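Which switch does what? Notes for my talk to the Reneck Home and Garden Society
Temitope Shehu

Start slowly, let people find their seats, and say thank you for the tea. Then ask everyone to think of the light switches in their own hall. Which one is for the landing? Give them a good moment with it. There is always a bit of laughter at this point, and usually a couple who disagree, and I am very happy to let them get on with it for a while before I carry on.

Tell the story of my aunt's house. There were four switches in a row by the back door, and she lived there 31 years, and to the end of it she would put on the outside light when she wanted the pantry. She was a clever woman who did the crossword in pen! The trouble was in the wall. The switches ran left to right in the order the electrician had come to the wires, and the rooms went in another order altogether.

Pause here. Have a sip of water.

Move on to rows in general. A row looks tidy, and we do love a tidy row, but when every piece of it is the same shape and the same colour, your hand has very little to go on. Mention piano keys – the black ones come in twos and threes, and that is how a player finds her place without looking down.

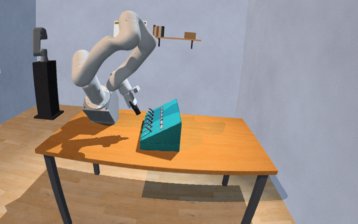
A teal box with six black levers at its lower front edge.

Go from here to the cooker, which is where most people have their own tale to tell. Four rings in a square, four knobs in a line. Draw it on the flip chart (bring the thick pen, the thin one can't be read past the second row). Ask for hands up: who has warmed an empty ring while the peas sat there doing nothing? My own Okafor cooker has little pictures by the knobs, and they were lovely until I scrubbed them off.

Then the cures, and take them gently, as people will want to write things down. Paint a dot of nail varnish on the one you use most. Stick a small felt pad on the one you must never touch. Put your labels above the switch, so your hand doesn't cover the word while you're reading it. If you are having any work done, stand in the doorway with the electrician and point – "that light, this switch" – before a single hole is made.

If time is short, leave out the bit about the Flostard shower and go straight to the letter.
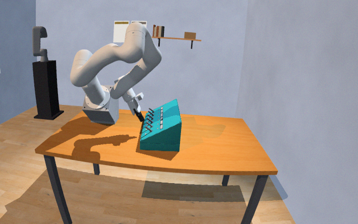

Rostside, 20 July 2021

Read this next part aloud, as I wrote it down the same evening and I can't better it now. "Spent the afternoon at my cousin's new flat. Wanted the bathroom light and got the fan, then the fan and the hall, then the dark. She has put 2 coats of paint round the switches and is dreadfully proud of them, so I said nothing and felt my way to the basin."

Let them laugh, then say that we did label them in September, with tape, and it took less time than boiling the kettle.

Questions after that. Somebody will ask about smart bulbs. Say kindly that I have never owned one, and hand it over to the room.

There are 200 sheets of sticky dots in the bag by the door. Please take some home, I don't want to carry them back on the bus.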